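물병 정리 작업을 머리 장착 카메라로 기록할 때 쓰는 실무 메모다. 대상은 탕비실, 주방, 휴게 공간의 선반이고, 수집한 영상은 양손 조작 학습용 예제로 들어간다. 작업자가 현장에서 바로 찾아볼 수 있도록 준비, 촬영, 라벨링, 보관 순으로 적었다. 장비 설정값은 Boranex 수집 도구 기준이며, 다른 도구를 쓰면 메뉴 이름만 바꿔 읽으면 된다.

최종 수정: 2019년 7월 13일, Chinyere Yusuf

## 선반 준비

- 선반 윗면을 마른 천으로 한 번, 젖은 천으로 한 번, 다시 마른 천으로 한 번 닦는다. 물 자국이 남으면 바닥이 평평한 병이 달라붙어 미끄러지듯 움직이고, 같은 동작인데 힘의 분포가 달라진다.
- 흰 선반은 노출이 과하게 잡히기 쉽다. 자동 노출을 끄고, 선반 표면이 하얗게 날아가지 않는 값으로 고정한 뒤 세션이 끝날 때까지 바꾸지 않는다.
- 유리 칸막이나 거울이 뒤에 있으면 작업자의 팔이 비치는지 먼저 확인한다. 비치면 조명 각도를 옮긴다. 칸막이를 종이로 가리는 방법은 쓰지 않는다. 실제 환경과 달라진다.
- 선반 높이는 조정하지 않는다. 낮은 선반이면 작업자가 앉거나 몸을 숙이고, 그 자세 그대로 기록한다.
- 선반 아래 발이 닿는 자리를 비운다. 촬영 중에 의자나 휴지통을 발로 밀면 시점이 흔들린다.

## 용기 고르기

한 종류만 모으면 모델이 병의 모양이 아니라 색을 외운다. Erico 현장에서 초기에 검은 보온병만 가지고 153회를 녹화했는데, 학습 결과는 투명한 컵 앞에서 손을 뻗지 못했다. 이후로는 다음 기준을 지킨다.

1. 투명한 용기를 최소 하나 넣는다. 흰 선반 위의 빈 유리컵은 윤곽이 거의 드러나지 않아 가장 어려운 대상이다. 어렵다고 빼면 안 된다.
2. 뚜껑 형태를 섞는다. 돌려 여는 뚜껑, 젖혀 여는 뚜껑, 둥근 캡은 손가락이 걸리는 위치가 각각 다르다.
3. 손잡이 고리가 달린 병은 고리 방향을 매번 바꾼다. 고리가 항상 같은 쪽에 있으면 모델이 고리를 기준점으로 삼는다.
4. 내용물은 비우거나 반쯤 채운 두 상태로만 둔다. 가득 채운 병은 넘칠 때 정리 시간이 더 든다.
5. 유리병은 금이 간 곳이 없는지 손끝으로 입구를 훑어 확인한다. 장갑을 낀 상태로 확인하고, 촬영은 맨손으로 한다.

이름이나 연락처가 적힌 개인 물병은 쓰지 않는다. 작은 라벨 스티커가 붙어 있다면 글자가 읽히는지 카메라 화면에서 확대해 본다. 읽히면 교체한다.

## 카메라와 자세

카메라는 이마 높이에 달고, 시선보다 조금 아래를 향하게 한다. 양손과 선반 뒷줄이 동시에 들어와야 한다. 뒷줄이 잘리면 팔은 보이는데 무엇을 향해 뻗는지 알 수 없는 영상이 된다.

소매는 팔꿈치까지 걷는다. 긴 소매가 손목을 덮으면 손목 회전 각도를 추정할 수 없다. 시계와 팔찌도 뺀다. 머리카락이 긴 작업자는 뒤로 묶는다.

고개는 손을 따라 움직이되, 손보다 먼저 돌리지 않는다. 물건을 찾느라 고개를 빠르게 돌리는 구간은 화면이 번져서 대부분 폐기된다. 병의 위치를 미리 눈에 익힌 뒤 녹화를 시작하면 이런 구간이 줄어든다.

## 동작 순서

한 회차는 양손으로 병 두 개를 다루는 동작으로 구성한다. 한 손만 쓰는 회차는 별도 폴더에 저장하고 섞지 않는다.

1. 양손을 선반 앞쪽 모서리 밖에 두고 잠시 멈춘다. 이 정지 구간이 시작 표시가 된다.
2. 왼손을 뻗어 병 윗부분을 감싼다. 병 몸통을 잡는 회차와 윗부분을 잡는 회차를 번갈아 진행한다.
3. 오른손으로 두 번째 병을 잡는다. 옆에 벽판이 있는 자리라면 병을 살짝 기울여 손가락이 들어갈 틈을 만든다.
4. 두 병을 지정한 위치에 놓는다. 바닥이 선반에 완전히 닿은 뒤에 손을 뗀다.
5. 손을 처음 위치로 되돌리고 다시 멈춘다.

왼손은 청록색 병의 위쪽을 감싸고, 오른손은 선반 오른쪽 끝 근처에서 파란 병을 조금 기울여 쥐고 있다. 나머지 용기는 뒤쪽 가장자리를 따라 늘어서 있다.
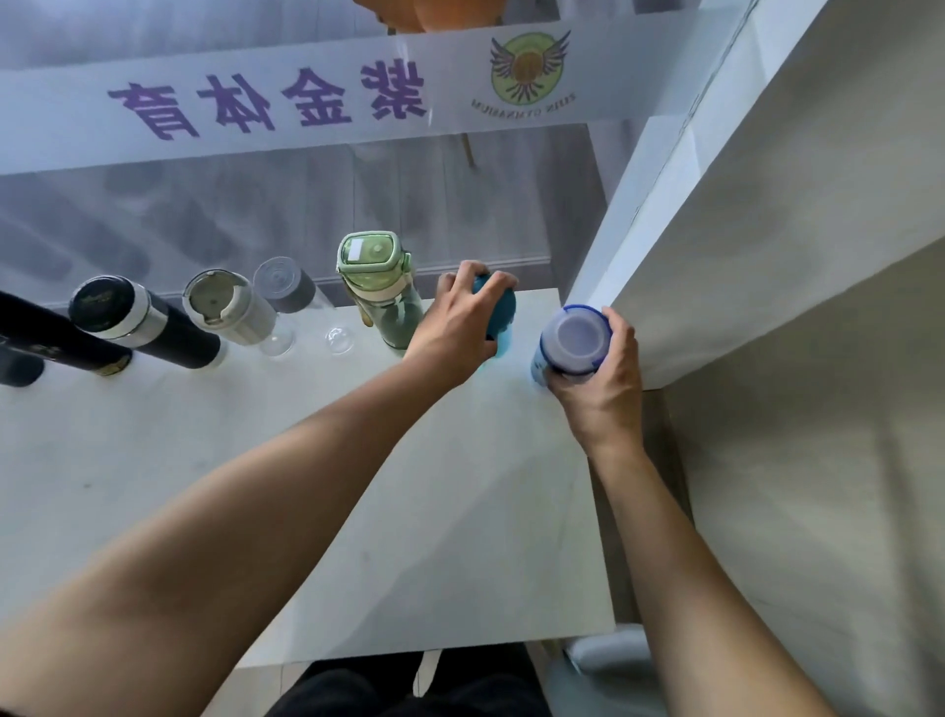 ## 자주 나오는 오류와 처리

**팔이 뒷줄을 가리는 경우.** 왼팔을 대각선으로 뻗으면 왼쪽 끝의 용기가 가려질 수 있다. 가려진 시간이 짧으면 그대로 둔다. 회차 내내 가려지면 해당 용기를 가운데 쪽으로 옮기고 다시 찍는다.

**병이 넘어진 경우.** 녹화를 끊지 않는다. 넘어진 병을 세우는 동작까지 이어서 기록하고 회차에 '복구' 표시를 붙인다. 복구 예제는 일부러 만들기 어렵다. 우연히 생긴 것을 버리지 않는다. 단, 유리 용기가 깨졌으면 즉시 중단하고 선반과 바닥을 치운다.

**놓는 위치가 어긋난 경우.** 손을 뗀 뒤에 병을 다시 밀어 맞추지 않는다. 밀기 동작이 놓기 동작의 일부로 학습된다. 위치가 크게 벗어났으면 그 회차를 실패로 표시하고 넘어간다.

**뚜껑만 들린 경우.** 뚜껑이 덜 잠긴 병의 윗부분을 잡으면 몸통은 선반에 남는다. 세션 시작 전에 모든 뚜껑을 잠그고, 젖히는 뚜껑은 걸쇠가 맞물리는지 눌러서 확인한다.

**두 손이 부딪친 경우.** 병 두 개의 간격이 손 너비보다 좁을 때 생긴다. 다음 회차부터 간격을 넓힌다. 이미 찍은 회차는 접촉이 가벼우면 유지한다.

## 라벨링

구간은 접근, 파지, 이동, 놓기, 복귀로 나눈다. 경계는 다음과 같이 잡는다.

| 구간 | 시작 | 끝 |
|---|---|---|
| 접근 | 손이 모서리를 넘는 순간 | 손가락이 병에 닿는 순간 |
| 파지 | 첫 접촉 | 병이 움직이기 시작할 때 |
| 이동 | 병의 첫 움직임 | 바닥면이 선반에 닿을 때 |
| 놓기 | 바닥면 접촉 | 마지막 손가락이 떨어질 때 |
| 복귀 | 손가락 분리 | 정지 자세 |

양손은 따로 라벨링한다. 왼손이 이동 구간일 때 오른손은 아직 접근 구간일 수 있다. 두 손을 한 줄로 묶으면 시간차 정보가 사라진다.

병을 기울이는 동작은 이동에 넣는다. 바닥 한쪽이 선반에 닿아 있어도 마찬가지다. 이 규칙이 정해지기 전에는 작업자마다 파지와 이동의 경계가 달랐고, Aliyu 묶음의 2,797개 구간을 전부 다시 확인해야 했다.

용기 이름은 색과 뚜껑 형태로 적는다. 예를 들면 '초록_플립', '투명_컵', '회색_스크루'처럼 쓴다. 상표명은 넣지 않는다. 같은 색과 형태가 겹치면 뒤에 a, b를 붙인다.

## 배치 바꾸기

같은 배치로 오래 찍으면 순서가 학습된다. 배치를 바꾸는 요령은 간단하다.

- 회차마다 목표 병 2개의 자리를 바꾼다.
- 뒷줄은 열 회차마다 한 칸씩 민다. 전부 섞는 것보다 빠르고 기록하기도 쉽다.
- 간격을 자로 재지 않는다. 사람이 손으로 놓은 불균일한 간격이 실제 선반과 비슷하다.
- 병 하나를 선반 끝 가까이에 두는 배치를 반드시 포함한다. 벽판 옆은 손이 들어갈 공간이 좁고, 현장에서 실패가 가장 많이 나오는 자리다.
- 배치를 바꾼 뒤 정지 화면 한 장을 저장해 회차 기록에 붙인다.

## 저장과 점검

원본은 압축하지 않은 상태로 Trustitico 서버에 올리고, 업로드가 확인되기 전에는 카드의 파일을 지우지 않는다. 한 세션의 목표는 400회다. 하루에 채우지 못하면 세션을 나누되, 같은 조명 설정을 다시 불러와 이어간다.

올리기 전에 다음을 확인한다.

- [ ] 시작과 끝의 정지 구간이 있는가
- [ ] 양손이 회차 내내 화면 안에 있는가
- [ ] 실패와 복구 표시가 빠지지 않았는가
- [ ] 다른 사람의 얼굴이 칸막이 너머로 식별되지 않는가
- [ ] 용기 이름이 배치 화면과 일치하는가

칸막이 너머로 사람이 지나갔는데 얼굴이 뭉개져 식별되지 않으면 그대로 쓴다. 식별되면 해당 구간을 잘라내고 회차 번호는 비워 둔다. 번호를 당겨 쓰면 배치 기록과 어긋난다.

## 촬영 후 용기 관리

사용한 병은 뚜껑과 패킹을 분리해 씻고, 입구가 아래로 가게 세워 말린다. 보온병은 식기세척기에 넣지 않는다. 겉면 도색이 벗겨지면 다음 세션에서 다른 물건으로 인식될 수 있다. 물때가 낀 투명 용기는 구연산을 푼 미지근한 물에 담갔다가 헹군다. 완전히 마른 뒤에 뚜껑을 덮어 보관함에 넣고, 보관함 겉에 용기 이름 목록을 붙인다. 10월 세션에서도 같은 용기를 쓰므로 파손된 것은 목록에서 줄을 그어 표시해 둔다.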